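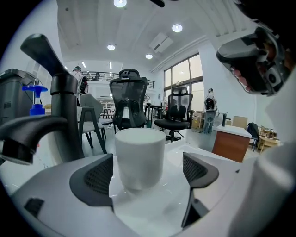 Semstead's hand-held grippers get new finger pads every January, whether they ask or not. The test piece is a plain white cup, held upright between the mesh faces. If it slips, we start over.

Pad set 129, fingers closed on the cup. Old pads go in the bin – eventually.
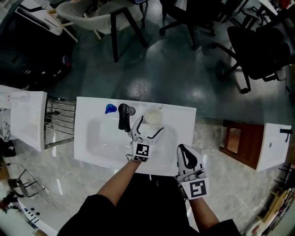
Abbasi would swap the cable first and leave the pads alone until they shine. Pandari disagrees, at length.

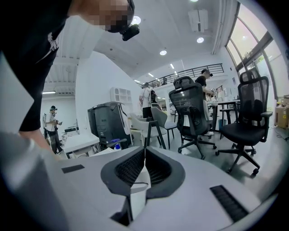 Cables are next on the list, all of them, with the good ties from Vinach.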